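The left gripper had been closing a hair late since March, and Imani Halvorsen was thrilled about it. A late gripper meant a gripper she got to open up!

"Unit 333," she said, kneeling. "Tell me everything."

Myrtle Whitlock read from the Flikalach log, which ran to 855 entries and was mostly Myrtle's own handwriting. "Zeroed at eight. Drifted by noon. Zeroed again, and I swore at it."

"Did that help?"

"It helped me."
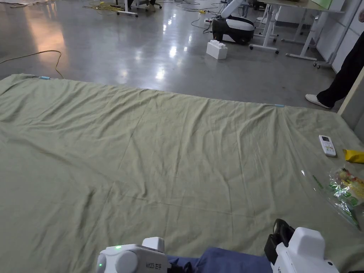 Imani squeezed and let go, squeezed and let go, her ear close to the housing. There - a tiny tick on the return stroke, like a fingernail on a teacup. She loved that sound. It was the guide pin, it had to be, and she had the cover off before Myrtle could find the right screwdriver for her.

The pin was fine. The spring behind it had lost its seat, and a curl of green thread was wound around the end, neat as a bobbin.

"Sheets," said Myrtle. "It's been eating the sheets."

Imani drew the thread out with tweezers, pressed the spring home and put in 4 new screws, the good Delorme ones. Then they ran it for 20 closes, Myrtle counting under her breath, and every single one landed on time.

"Again?" said Imani.

Myrtle was already turning to a clean page.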